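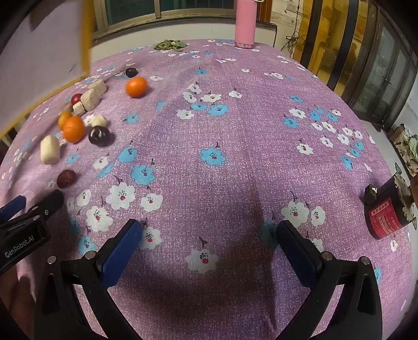

Purple floral tablecloth, blue and white flowers.

Submissions FAQ: Sending Your Music to Mustach

Last updated June 7, 2022

Mustach is a music site covering independent hip-hop, soul and gospel. We post song premieres, video premieres, short reviews and a monthly playlist. Please read this page before you write to us. Most of the email we get asks something that is answered below.

GENERAL

What kind of music do you cover?
Hip-hop first, then soul, R&B and gospel. We take instrumental beat tapes if they hang together as a project. We do not cover rock, country or dance music unless there is a rap verse in it somewhere, and even then it is a long shot.

Do I have to be signed?
No. Most of what we post comes from artists who put out their own records. Label releases go through the same inbox and get the same treatment.

Do you charge for coverage?
No. We have never taken money for a review, a premiere or a playlist spot. If somebody offers to sell you a placement on Mustach, they don't work with us. Forward the message to our contact address and we will deal with it.

Do you cover artists outside the United States?
Yes. Songs can be in any language. If yours isn't in English, send a translation of the lyrics, even a rough one.

Is there a content policy?
We post both clean and explicit songs. Explicit songs are labeled. Tell us which one you are sending, and if you have a clean version, include it. We won't post a song that threatens or names a private person.

SENDING A SONG

How do I submit?
Use the form on the Submissions page. You will need a private streaming link, the release date, cover art, a short bio and the full credits. The form saves your answers as you go, so you can close it and come back on the same device.

Can I just email you?
Please don't. Songs sent by email get lost. The contact address is for corrections, takedown requests and questions that this page doesn't answer.

Can I attach an MP3?
No, links only. A link with download turned on is helpful but not required. Check that it works when you are logged out. Dead links are the most common reason we skip a submission, and we don't write back to ask for a new one.

How many songs can I send?
One song per form, and up to 2 forms a month. If you have an album coming, send the song you most want people to hear and put the album link in the notes box.

How long should the bio be?
The box holds 1000 characters. Tell us where you live, what you have put out before and who you made this one with. Leave out streaming numbers. We don't look at them when we pick songs.

What should the cover art look like?
Square, JPG or PNG, with no store logos or "out now" banners on it. If a photographer or illustrator made it, give us the name so we can credit them.

What counts as full credits?
Writer, producer, featured artists, mixing and mastering. If you used a leased beat, list the producer by the name on the lease. Posts without a producer credit do not go up.

What about samples?
Clearing samples is your responsibility. If a rights holder contacts us, we take the post down first and ask questions second. It can go back up once the matter is settled in writing.

PREMIERES

What is a premiere?
It means the song or video appears on Mustach before it is public anywhere else. You give us the private link, we agree on a day and time, and you make it public when the post goes live.

How early should I ask?
At least two weeks before release. Three is better for videos. We can't premiere anything that is already public, and that includes a full upload to social media. A short teaser is fine.

Can I offer the same premiere to other sites?
You can ask around, but once we have agreed on a date it should be ours. If you take it elsewhere after that, let us know as soon as you can so we can fill the slot.

My distributor moved the date. What now?
Write to the contact address with the song title and "date change" in the subject line. We hold the slot if we have room. Some distributors, Ploltis among them, send out an automatic notice when a date moves. We don't receive those notices, so you still need to tell us.

Do you host the audio or video?
No. We embed your player. Plays count on your own account and you can remove the song whenever you like, although we would appreciate a heads-up so the post doesn't sit there with an empty box in it.

AFTER YOU SUBMIT

How long until I hear back?
If we want the song, you will usually hear from us inside two weeks. If we don't, you won't get a reply. We know that is frustrating. In February we received 228 submissions and posted 80 of them, and answering the rest one at a time would have meant posting fewer.

Can I get feedback on my song?
No. We don't give notes on mixes, verses or career plans.

Can I send the same song again?
Only if it has changed, for example a new mix or a video that wasn't ready the first time. Say so in the notes box.

My song was posted but something is wrong.
Send the link to the post and the correct information. Spelling and credit fixes are normally made the same day. We don't change the opinion in a review, and we don't take a review down over a disagreement with it.

Can I see the write-up before it goes live?
No. We will check facts with you if we are unsure about something.

Can I use a quote from the review?
Yes, with the name of the site attached. Please quote whole sentences. Don't join halves of two different ones together.

PLAYLISTS AND THE SHOWCASE

How do songs get on the monthly playlist?
Everything comes from songs we posted that month. There is no separate form. The playlist stays up until the next one replaces it, and older lists are kept in the archive by month.

What is the Benavides showcase?
A live night we put together with the Benavides, a small room that books mostly local acts. Four artists play a short set each. We invite people we have already covered, so the way in is to submit a song.

Do showcase artists get paid?
Yes. The door is split evenly among the performers after the room takes its sound fee. Travel isn't covered, so most of the acts live close enough to drive home after.

Can I bring my own DJ or band?
A DJ, yes. Full bands are hard because changeovers are short and the stage is small. Tell us what you need when we invite you and we will give you a straight answer.

Is the showcase all ages?
Yes, early doors. Performers under 18 need a parent or guardian there for the whole night.

MERCH, ADS AND EVERYTHING ELSE

Where does the site get its money?
Banner ads and shirt sales. The ads are handled by Zultenent, and questions about rates should go to them through the link at the bottom of any page. The people who sell ads don't pick songs.

My shirt order hasn't arrived.
Orders ship once a week. If you have a tracking number that hasn't moved in ten days, send it to the contact address along with the name on the order.

Are you looking for writers?
Sometimes. When we are, there is a notice on the front page. Send two short pieces about records you like and one about a record you don't. They don't have to be published work.

Do you do interviews?
A few each year, with artists we have covered before. We don't take interview pitches through the song form.

How do I get off the mailing list?
Use the unsubscribe link at the bottom of any newsletter. It takes effect right away, but one more issue may reach you if it was already being sent.

Can I have an old post about me removed?
If you have changed your name or left music, write to us and we will talk about it. We have updated names on older posts several times. Include links to every post you want changed, as the site search does not always find the early ones.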